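The 15-minute tidy and other things I no longer believe

29/08/2025

My sister-in-law sent me a link to a woman who keeps her whole house clean in 15 minutes a day. There was a timer. There was a basket for "homeless items," which I thought was a bit much as a phrase. I watched the entire thing, then I went and bought a timer, so you can see how well my defenses work.

I kept it up for the first half of August. The rules, as far as I could follow them, were that you set the clock, start at the front door and move through the house in one direction without doubling back. You don't clean anything properly. You "reset" it. When the bell goes, you stop, even if you're holding a shoe.

What bothered me first was that the clock only counts the part she wants it to count. Dishes are not in there. Laundry is not in there, because laundry is a "rhythm" and has its own video. Neither is the bathroom, which has its own day. By the time you've taken out everything that takes longer than a few minutes, you are left with walking around picking things up, and I was already doing that. I was just doing it without a bell.

Then there's the stuff. The method is free, sure, but somehow by the second week I had a set of Sastach bins in my cart and was reading reviews of label makers. The bins are nice enough. They stack, and the lids fit, which is more than I can say for the Stullum ones I bought the last time I was going to become an organized person. But a bin is only a place to put things you haven't decided about. I have a hall closet full of decisions I put off in 2 sizes.

I did try to be fair. I picked one room, the small one at the back, and followed the rules there to the letter, no cheating and no going back at night to finish.

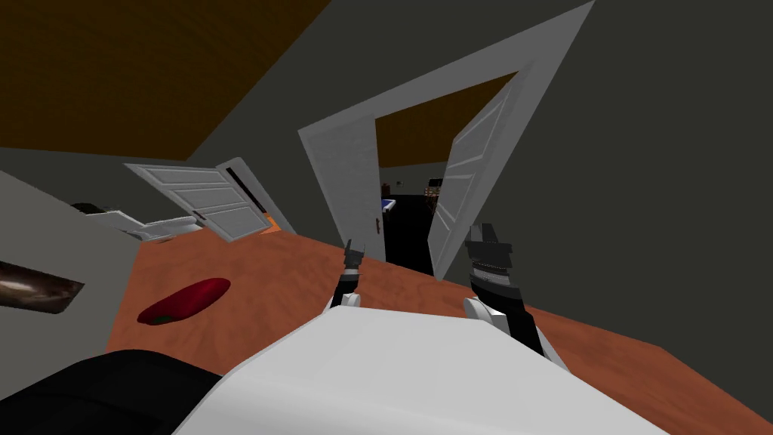

Murray Arsenault wrote in under my last post to say that I was missing the point of these routines, and that the floor is the only thing that matters. If the floor is clear, he says, people think the room is clean, and after a while you think so too. He hasn't dusted a shelf since he moved and has had no complaints.

I've been chewing on that one. I don't think he's wrong about guests. My mother could walk into a house with grease up to the light fixtures and say how lovely it looked so long as she didn't trip on anything. But I don't clean for guests, mostly, since I hardly have any. I clean because I can't find the tape. A bare floor does nothing for me there. If anything it makes it worse, as the tape used to be on the floor where I could see it.

And I'm suspicious of how fast it all slides back. Every one of these plans shows you the after. I have yet to see one that shows you the Tuesday following, when you came home late with groceries and put the mail on the stairs. Liette Gosselin, who comments here a lot, told me she did a paid course from an outfit called Mullberg and got a certificate at the end. She can't find the certificate.

I should say what did work, or I'll get emails. Stopping when the bell rang was good for me. I'm the type who starts wiping a drawer and at ten at night has the whole kitchen on the table, so being told to quit was a relief. I'd keep that. I also liked starting at the front door, though I suspect that's just because the front door is where the mess comes in, and any direction from there would do.

The rest I'm letting go. I don't buy that a house can be kept on 15 minutes a day unless you own very little or somebody else is doing the other part. The woman in the video has very little, I noticed. Her counter had a kettle and a plant on it. She also says "we" quite often - we reset, we put away - and I never once saw who the other person was or what time they got up.

What I'm doing for now is the plain version. I pick a room after supper, I do what looks worst, and I quit when I'm sick of it. Sometimes that's 10 minutes and sometimes it's the whole of a ball game on the radio. The Caldeira mop is still the best thing I own, and no, they don't pay me to say so. I bought it at full price and was annoyed about it for a month.

The timer is in the kitchen now. I've been using it for eggs.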